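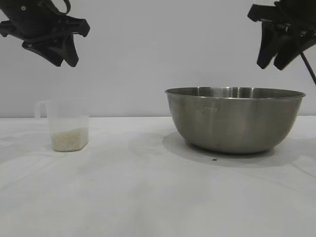

Kitchen & Table | Rice, Beans & Grains

6 min read

I have been making rice badly for most of my adult life, and I say that with affection for everyone who ate it anyway. So when my sister-in-law gave up her counter space and passed along a Tritmont rice cooker (the small one, with the glass lid and the single switch), I told myself I would give it a fair run before I said a word about it to anyone. That was back in June. I've now put 30 batches through it, and I have opinions.

First, the rice itself. Plain long grain white comes out very nicely, separate and soft, with none of the gluey layer my old saucepan gave me at the bottom. Jasmine is even better, and the whole kitchen smells wonderful while it goes. Brown rice is where the Tritmont gets a little cranky. It wants more water than the booklet says, and it spits through the steam vent if you fill it past the halfway line, so I drape a dish towel nearby and keep an eye on it.

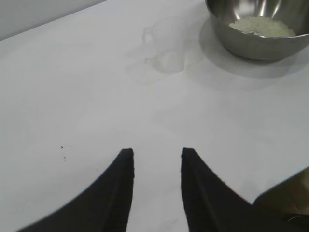 The booklet also tells you to rinse until the water runs clear, which I used to think was fussiness. I've come around! I rinse in a big bowl now, swishing with my fingers and pouring off the cloudy water three or four times, and the difference with short grain is enormous. Please don't do this in the cooker's own pot — the nonstick coating is the weakest part of the whole machine, and mine already has a faint scratch near the rim from my being careless with a fork.

I should mention the Nurero, too, because so many of you own one. It costs nearly twice as much, has a timer and a porridge setting, and sings a little tune when it's done. I borrowed one for a couple of weeks and loved the timer dearly, but on plain white rice I could not taste any difference, and neither could my husband, who had seconds of both.

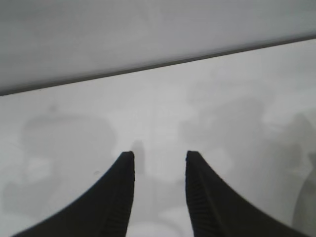
A pale work surface.

Cleanup is easy enough. The pot and lid wash in a minute by hand, and the little cup that catches the drips clicks off the back (empty it every time, trust me, I forgot once over a long weekend). The cord is stingy, though, and doesn't come off, so the cooker has to live right beside an outlet. Mine has pushed the toaster down to the far end of the counter, and there have been complaints. 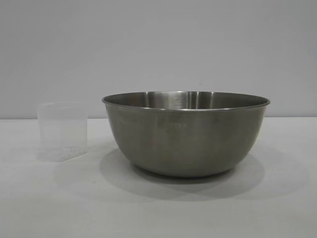 Then there's the measuring cup that comes in the box. It is smaller than a regular American cup, and the lines inside the pot are matched to it, so if you lose it you'll be guessing for a while. I lost mine in the second week and found it in the flour bin. Until then I used my own cup and a knuckle's worth of water over the rice, the way my grandmother did, and supper was perfectly fine.

Would I buy the Tritmont with my own money? Yes, for a household of two or three that eats mostly white rice. If you cook brown rice every night, or want supper waiting when you walk in at six, save up for the Nurero.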